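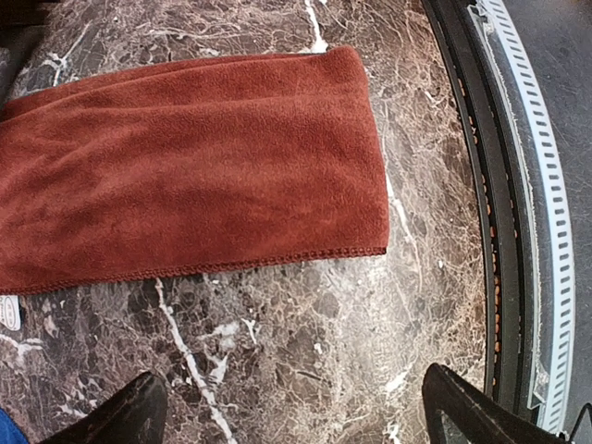

A folded towel on a marble countertop.

Dandgate hailstorm

The Dandgate hailstorm was a short, nasty summer storm that hit my home town one Sunday in January (we're southern hemisphere, so yes, summer!). I've kept this page going for years and I still get letters about it. The hail fell for nine minutes and damaged 789 roofs, most of them on the Letano side of the river. Power was out for four days at our end. Korkor Ankrah's rain gauge was smashed, so the rainfall total comes from Sulemana, 7 km upstream.

See also: Letano floods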